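主题：Re: [家用自动化闲聊] 机器到底能不能干家务了？
时间：1月，晚上

> 上次有人说 Carneo 那套已经能收拾厨房了，我不太信。扫地机我家用了12个月，卡在椅子腿底下的次数比扫干净的次数还多。有没有人真的看过机械臂在仿真厨房里干活？收台面这种事，到底到哪一步了？

来晚了，刚翻完前面的楼，忍不住也说两句！我在 Jellville 这边跟仿真厨房打了快一年交道（任务包是从 Kinnunen 那边拿的，场景倒是自己慢慢调的），手上攒了1,193次运行记录，够我发牢骚的了。

先说台面。大家总觉得收拾台面是小事，可你想想，机械臂得从杯子旁边伸过去，不能碰翻，还得认得出哪个是要拿的瓶子。台面上一瓶红的，架子上又一瓶红的，人看一眼就明白，程序可未必。

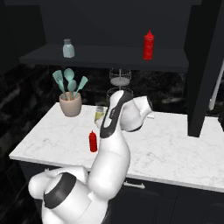 仿真厨房的台面，红色挤压瓶旁边就是那只玻璃杯

我自己的感觉是：单独拿一个瓶子，换十几个位置都还行。一旦要求“拿起来，放到架子上，再回来拿下一个”，成绩就往下掉，而且掉得挺难看的。我挑了400次连续任务来看，出问题最多的是在放下的那一下，手指松得早了，瓶子歪着就倒了，后面几步全白搭。

还有视角的事。从手腕往前看，夹爪自己就占掉画面底下一条，要拿的东西又小，经常只露半截。下面这张里右边手指旁边那点红的就是，后面那一罐青绿色的铲子勺子倒是看得清清楚楚，哈哈，可惜任务里用不上它们。

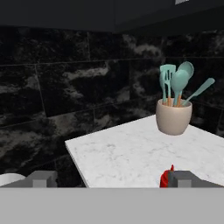 几个我想问大家的问题

1. 有没有人在真的厨房里试过同样的任务？Colcombe 那边的朋友好像提过要搭一个，后来怎么样了？
2. 大理石花纹的台面和墙，你们的识别会不会受影响？我换过16种台面材质，花纹深的那几种我总疑心有问题，但还没单独统计过。
3. 放东西那一步，你们是靠力反馈还是纯看图像？

回到楼上的问题，要我说，帮你递个瓶子，可以期待一下；饭后把整个厨房交给它，我是不敢的，至少我家那套碗不敢。扫地机卡椅子腿那个我也有同感，我家的解决办法是把椅子全倒扣到桌上，等于我先干一半活。

记录我还在整理，谁想要就在列表里回一声，我打包发上来。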